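Chapter 4
Where Does the Heat Go?

I burned a pot of rice on a Thursday evening in February, and I've been grateful for it ever since, because it got me started on this chapter. I had the burner on high, I'd wandered off to answer the phone, and by the time I came back the bottom layer was black while the top layer was still a bit crunchy. Same pot, same flame, same twenty minutes. How can rice be burned and raw at once?

If you've cooked anything at all, you already know a lot about heat transfer. You know that a metal spoon left in soup will bite you and a wooden one won't. You know the top shelf of the oven browns things faster. What you may not have yet is the vocabulary, and that's most of what we'll be doing in the next few sections - putting names on things your hands have known for years.
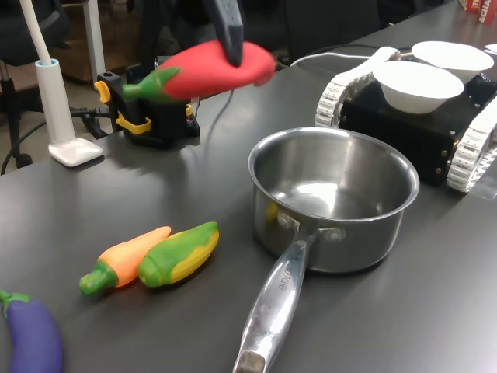 Let's start with the difference between heat and temperature, because my students at Derbridge mix them up every single year (and so did I, well into college). Temperature tells you how hot something is. Heat is energy on the move, going from a hotter thing to a colder thing. A spark from a grinder can be at more than 1000 degrees and land on your arm without doing much, since there's so little of it. A bathtub of warm water is nowhere near that hot, but it holds a huge amount of energy, and it will warm up a whole chilly bathroom if you let it sit.

Now, how does the energy get from one place to another? There are three ways, and your kitchen uses all of them before breakfast.

Conduction is the one that burned my rice. The burner heats the bottom of the pot, the bottom of the pot heats whatever is touching it, and that heats the next layer up. Particles jostle their neighbors and pass the energy along. Metals are very good at this. Water is pretty bad at it, and cooked rice, which is mostly water and starch, isn't much better. So the heat came racing through the metal and then hit what amounted to a traffic jam.

Convection is what would have saved me if I'd been making soup. When a liquid or a gas warms up, it usually spreads out a little, gets less dense, and rises, and cooler stuff sinks in to take its place. Round and round it goes. Thick foods can't circulate like that, so you have to do the circulating yourself, with a spoon. My old lab partner Menaka Marikar used to call stirring "convection by hand," and I've stolen that line for every class I've taught!

Radiation is the third, and it doesn't need anything in between at all. Hold your palm out to the side of a hot toaster and you'll feel it. The air there hasn't had time to warm up much - what you're feeling is infrared light landing on your skin. 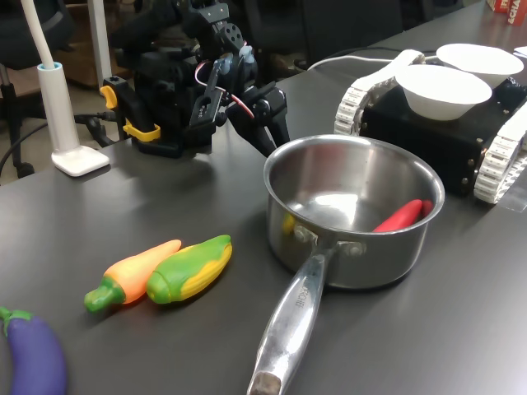
One more idea before we get to the math, and it's the one I'd like you to carry through the whole chapter. Different materials need different amounts of energy to warm up by the same amount. We call this specific heat. Put the same burner under a kilogram of water and a kilogram of iron, and the iron will be scorching while the water is barely lukewarm. We'll work out exactly how much energy each one takes in Section 4.2.

Try this at home before you read on. Find a metal spoon, a wooden spoon and a plastic one, all about the same length. Stand them in a mug of hot tap water, stick a dab of cold butter near the top of each handle, and press a dried bean into the butter. Write down which bean you think will slide first, and why. Then wait. Keep your notes, including the wrong guesses, and bring them to Section 4.1, where we'll start with the metal spoon.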